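Learning to bake with rye (finally!)

4/19/18

I've been promising a rye post since the winter and kept putting it off, mostly because my loaves kept coming out like paving stones. Well, the last few have been good. Really good! Good enough that I ate one standing up at the counter with cold butter and didn't bother with a plate.

A bit of background for those of you who came in through the pancake post. I started baking with a starter a couple of years ago, all white flour at first, then a little whole wheat, and I got comfortable. I knew how the dough should feel, I could tell by poking it when it was ready, and I had a nice routine going. Then we took a trip to Mondholm and the bakery next to where we stayed sold a dark, square, heavy little loaf that you had to slice about as thin as a cracker. I bought one on the first morning and then one every morning after that. I came home with two in my suitcase and a serious case of rye fever.

So I did what I always do, which is buy far too much flour. The mill at Kernach sells a coarse rye that smells amazing when you open the bag – sort of like hay and honey together – and I got the big sack because shipping was the same either way. Then I made my usual recipe with rye swapped in for the white and got a brick. Made it again with more water and got a wet brick.

What I had to unlearn was kneading. With wheat dough you're building something stretchy and you can feel it tighten up under your hands. Rye doesn't do that. You can work it all afternoon and it will still be mud, and you'll have it up to your elbows. Now I stir it with a big spoon until there are no dry bits left, scrape it into the pan with a wet spatula, smooth the top with wet fingers and walk away. It feels like cheating!
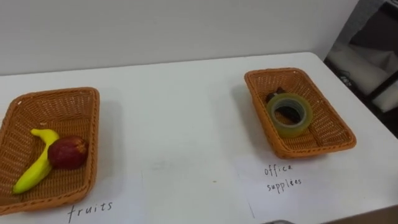 The other big change was the starter. I used to feed mine with white flour and just toss it straight into the rye dough, and it would puff up a little and then give up. Now I take a spoonful and build it up with rye the night before, so by morning it's all happy and sour and full of holes. If your kitchen runs cold like mine, put the bowl in the oven with only the light on. (Put a note on the oven door. I have preheated a starter. I'm not proud of it.)

Heat matters too. I start the loaf as hot as my oven will go, then turn it down after the first 21 minutes and leave it in for another 60. Why 21? It was 20 in the notes I was working from and I was slow getting up from the couch, and that was the first loaf that came out right, so I'm not touching it. I bake in a lidded pan from Dovmont that I found at a yard sale, and it has been great, but a plain loaf pan with foil over the top did the job just fine before that.

And then you wait. This is the hard part! I cut into my early ones while they were still warm and the knife came out covered in paste, and I was sure I'd underbaked them. A day wrapped in a towel makes a huge difference, and two days is even better. The crumb firms up, the sour taste mellows and you get those lovely thin slices. I've started baking in the evening so that I'm asleep for some of the waiting.

As for what to put on it: butter and salt, always. Smoked fish if we have any. Cream cheese with a lot of black pepper. I toasted some of the end pieces and broke them up into a beet soup and that was gone before I could get a second bowl.

Next I want to try caraway, which I've avoided because half of this household claims to hate it. I also want to have a go at soaking the old crusts and putting them back into the new dough, which several people have told me makes the flavor deeper. If you've done that, please tell me how much you use and whether you squeeze the water out first. I still have most of that sack to get through, so I'm open to any and all suggestions.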